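Mugo household tasks, progress report for April

In this period we recorded 723 attempts in 15 tasks, most of them at the Drerness site. Wiping a table and putting cups on a shelf are now stable. Folding is still weak, and we do not think a machine can do it alone in a home this year.

We lost 4 working days while the Tultorero software was updated. The budget is not changed by this.
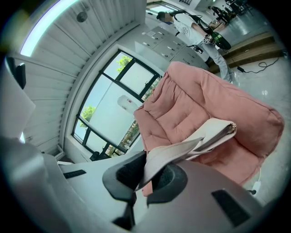
Soft objects remain our main difficulty, and 119 of the attempts were with them. A fabric bag folded over on itself, held between two jaws against a quilted armchair, has no fixed shape for the model to learn. We ask to keep this task in the plan until the next report.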